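Vamus Blocks — README

Version 3, maintained by Ludmila Tóth and Simin Tabrizi

What is inside

Vamus Blocks is a small collection of notes and photos about colored wooden shape blocks, the kind that children sort by form and color. It has 400 photos and 128 short text notes. Each note names the blocks and says how they lie on the board: alone, in a pair, or in a close group.

Folders

photos — one file for each arrangement
notes — plain text, same file name as the photo
names.txt — the list of words we allow for shapes and colors

Words for shapes

We name a block by the outline of its top face. A block with a round top is "cylinder", also when it is short. Five sides is "pentagon", six sides is "hexagon". For the block with a pointed top we write "house", and please do not write "arch", even if version 1 did so. Colors are single words: red, green, blue, yellow. We do not use "light" or "dark" for blocks, only for the board.

Known problems

Some notes from December still use the old word list. Trygve Aasen is correcting them, but slowly. Where one block hides a part of another, two people can give different names to the hidden one. In such case the note has the word "partly" before the name.

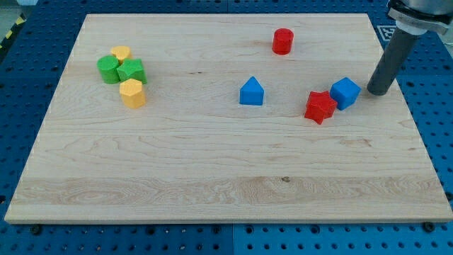
Must all blocks in one arrangement have a different shape?

They can repeat. Two blocks of the same shape are allowed in one arrangement, also in the same color, and the note then lists both of them separately.

Changes

Version 3: new word list, "arch" removed.
Version 2: notes by Aisyah Pillai added, spelling changed to American.

Corrections are welcome — send the file name and the line you want to change. We read them on Monday.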